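The cult of the catchall plate has a lot to answer for. Every spring another home organizer announces that the cure for a messy table is one shallow dish, and every spring the price of a shallow dish goes up. Sokside will sell you one in stoneware. Kurnside has a set of three that nest, so you can own three problems in place of one.

I have been suspicious of this since my own table disappeared in July under mail and dead batteries. The theory says small objects drift, and a plate gives them a harbor. Omid Bahrami, who runs the Wesau tidying workshops and has put 400 households through them, swears by it. "People will respect a rim," he told me. "They won't respect a bare surface."

Maybe. His test table is pale wood and his plate is light blue, with nothing precious about either. The rest is the stuff any family table collects by Saturday: a bottle of juice, a marker, a puzzle cube. I went hoping to be converted and came away with notes on what a plate can and can't do.
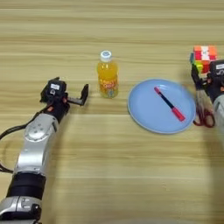
The marker has the plate to itself, and the juice stands beside it on the wood. 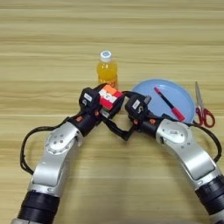
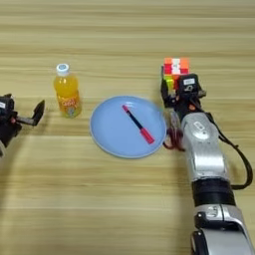 ## What the plate is good for

Pens, I'll grant him. A marker lying across a dish with a raised rim is less likely to end up on the floor, and it's easier to spot against plain blue than in a drawer full of its relatives. Keys, too, and loose change.

Drinks are another matter. Bahrami says the juice should go back to the fridge. Fine, but that is a rule about juice, and you can follow it without buying tableware. The cube fails for a different reason. It's a toy people pick up and fiddle with, and a toy with an assigned spot is a toy you get nagged about. Scissors are worse. Long blades on a small round plate will stick out over the rim, and I don't want them at elbow height with kids around. Put them in a drawer.

## What it costs

The Ghorbani tray, the one you keep seeing in magazines like this one, is $141. A blue plate from the back of your cupboard costs nothing, and the marker can't tell the difference. If you must shop, I'd set the limit at $30 and skip anything described as "curated."

My own table now has a chipped saucer on it. It holds two pens and a key I can't identify. The mail is still everywhere.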